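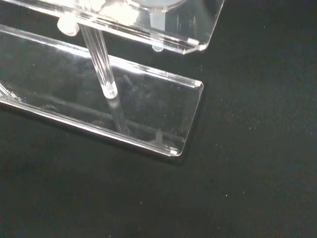 Rurkus 透明器具操作データセット

概要
Rurkus は、透明なアクリル器具とガラス器具を扱う作業を、人がロボットに教えた記録をまとめたものです。収録数は全600エピソードで、このうち198エピソードはアームを直接手で動かすダイレクトティーチング、残りは遠隔操作で収録しました。収録は Nguyen 実験室の一台の作業台で、4月に行いました。

タスク
タスクは7種類です。器具を置く、持ち上げる、移し替える、差し込む、固定する、粉末をすくう、粉末を注ぐ、のいずれかに分かれます。各エピソードには日本語の指示文が一つ付いています。指示文は収録前に決めたもので、操作者が途中でやり方を変えても書き換えていません。

収録方法
遠隔操作には Floleo を使いました。操作者は手元のリーダーアームを動かし、作業台側のアームがそれに追従します。力覚の提示はありません。操作者は4名で、全員が本収録の前に練習時間を取りました。練習分は含まれません。
ダイレクトティーチングでは、操作者がアームの横に立って手首付近を持ちます。そのため固定カメラの映像に手や袖が入ることがあります。気になる場合は mode が kinesthetic のエピソードを除いてください。

カメラ
手首カメラと固定カメラの映像を同じ時刻軸で保存しています。手首カメラは対象に近づくと器具の端しか映らなくなります。透明な板の縁や反射だけが手がかりになる区間もあり、深度は欠損が多いので収録していません。作業面は黒い布で、器具の輪郭は布との明暗差で見えます。
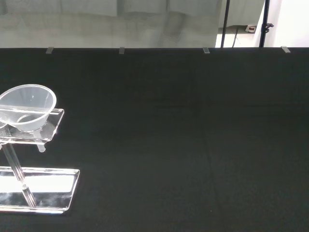 手首カメラの映像。透明アクリルのスタンドと、上の棚板に置かれた透明なボウル。

ファイル構成
episodes/ エピソードごとの映像と関節値
meta/tasks.csv タスク番号と指示文
meta/episodes.csv 操作者番号、mode、成否、備考
calib/ カメラの内部・外部パラメータ
形式は Kimance 準拠です。関節値は指令値と実測値の両方が入っています。グリッパの開度は正規化済みで、0が閉、1が開です。

成否ラベル
収録後に映像を見て付けました。器具が最後に指定の位置にあれば成功、倒れたものと落としたものは失敗です。粉末のタスクでは、こぼれた量は判定に使っていません。失敗エピソードも削除せずに残しています。学習に使うときは success 列で絞り込んでください。

器具の配置
ガラス管や漏斗を使うタスクでは、アクリルのラックにクランプで管を立てた状態を基本配置とします。 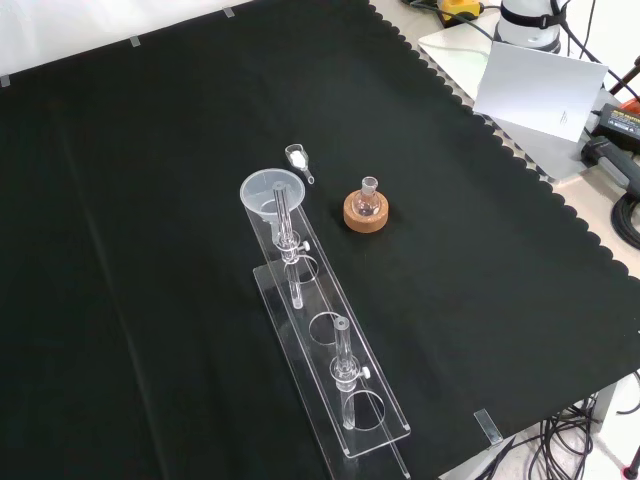

ラックの向きはエピソードごとに変えてあり、開始時の位置は備考欄に書いてあるものだけ再現できます。フラスコはコルクの台に載せて使います。ねじの締め具合は記録していません。

既知の問題
・照明の反射で棚板の縁が白飛びする区間があります。
・布のしわと糸くずは収録日によって違います。
・固定カメラには作業台の脇の機材とケーブルも映っています。学習時に切り抜く場合は calib/crop.yaml の値を使ってください。
・遠隔操作の一部で指令値が短く途切れます。該当箇所は備考欄に gap と書きました。

利用条件
研究目的の利用に限ります。再配布する場合はこの README を同梱してください。誤りの報告はリポジトリの issue で受け付けています。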